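Packing Hall Automation: Questions From Staff

Last updated in August. Send corrections to Yasaman Nazari in operations.

What is being automated?

Hand kitting on the small-goods side at Hrnčiar. At present people pick pens, markers, glue sticks and similar items out of bins and place them in trays for the school and office sets. Two arms will take over part of that work on the Plunetti line. Bulk packing, returns and the loading dock stay as they are.

Which items will the arms handle?

The list has 823 item codes. These are mostly slim, rigid things that come in one piece. Anything soft, bagged or sold in pairs stays with people. The list is posted next to the time clock and Győző Jakab keeps it current. If you think an item is on the wrong list, tell him. Scissors have already been moved back to hand kitting.

Will anyone lose their job?

No positions are being cut because of this project. There are 14 people on small-goods kitting across both shifts. When the arms are running, 9 of them will stay on kitting and the rest will move to line tending, quality checks or demonstration work. Temporary hiring for the fall season will be lower than last year, and the agency has been told.

What is demonstration work?

Recording how a person does the task so that the arms can be trained on it. You hold a gripper in your hand, pick up the item with it and put it where it goes. The recordings go to Tellel, the company that supplies the control software. 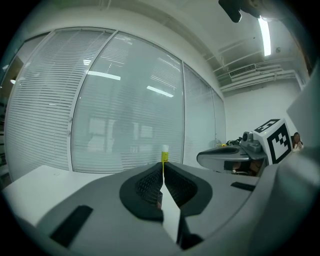

Demonstration shifts run two hours at most, with a 15-minute break in the middle. You will be paid your normal rate plus the skills allowance. Most of the time goes to items like the slim yellow one with the white cap, held upright between the two black pads, because narrow things are easy to tip over and the arms need many recordings of them. Squeeze only as hard as you need to. Keep the marker cube on the gripper clean and don't put tape or labels over the pattern. If you drop an item, finish the recording anyway and flag it on the tablet.

Do I have to be fast?

No. Work at a steady pace you could keep up all day. Rushed recordings get thrown out, and so do very slow ones.

Am I being recorded?

The cameras on the grippers record whatever is in front of them, and that can include coworkers. Faces are blurred before the files leave the building. The recordings can't be used for attendance, discipline or performance reviews. This is in the agreement signed with the staff council, and Sabina Lukáč has a copy you can read.

Can I say no to demonstration work?

Yes. It is by sign-up only. Saying no doesn't affect your place on kitting.

My wrist hurts after using the gripper. What should I do?

Stop and tell your shift lead the same day. The grippers are heavier at the front than they look. Oldřich Slanina has ordered support straps in two sizes and can switch you to the other hand or take you off the task.

What will line tenders do?

Refill bins, clear jams, and pull trays the arms have flagged. Training is four days on the clock. You don't need to know programming. Guangming Long teaches the course, and the manual for the Clutamier tray feeder is available in the break room.

What happens if an arm stops?

Press the amber button, wait for the light to go steady, then open the gate. Never reach over the gate. If the arm doesn't restart after one try, call maintenance and go back to hand kitting at the benches. The benches are not being removed.

Will shift times change?

The day shift still starts at 6:00 a.m. The late shift may start half an hour earlier to cover the handover. That has not been decided.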